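September 23, 2021

Up at six with the intention of doing the accounts and instead spent the morning with the old computer, which is my way of doing the accounts. It has been making a ticking noise since the end of August. Wyn Probert says ticking is fine and it's clicking you worry about. I asked him to do both noises over the phone so I could compare. They were the same noise.

Moved the printer, moved the box the printer came in, moved the lamp from Kavholm that has never stood up straight, and got the whole heavy business onto the dining table on top of a bath towel. Morfudd asked if that was the good towel. It was at the time.

Coffee. Looked for the small screwdriver. Found the other small screwdriver.

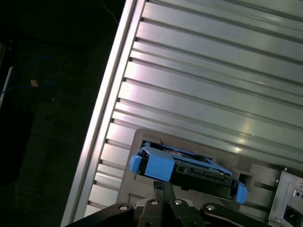
I bought this thing from Hywel Sayce for $56 when his office closed, and he threw in a power cord and a long talk on backups. He told me then that everybody has a backup until they need it. I nodded and went home and did not make one. Nine years of my life are in there, if you count scanned receipts as life. The blue caddy was sitting partway in its slot, with the blue latch block at one end looking very sure of itself, and I stood over it for a good long while like a man deciding whether to wake a dog. I do like the blue. The rest is all gray plate and ribbed aluminum, handsome in the way of an expensive radiator, and then there's this cheerful bit of plastic that could have come off a lunchbox. Somebody in a meeting must have fought for that.

Called Ynyr Gittins, who used to do this for a living. He asked was it unplugged. I said of course. He waited. I went and checked the wall. It was unplugged, and I would like that noted somewhere, so I am noting it.

Lunch was Larnuretti soup from the can, eaten standing up, the table being occupied. Morfudd took hers out to the porch and shut the door with some care.

Fiorella Barbieri at the Wogan shop will copy a drive for $400, more if it's sulking. A new Akura the same size would run me $826, and I'd still have to get everything off the old one. I told her I'd think about it. She said they close at five. I said I meant think about it over a period of weeks.

Afternoon went to vacuuming under where the computer used to live. Two pens, a guitar pick (we have never had a guitar), a warranty card for the lamp, expired.

Accounts tomorrow. Need to get the towel in the wash before then, and ask Hywel what he meant by "offsite."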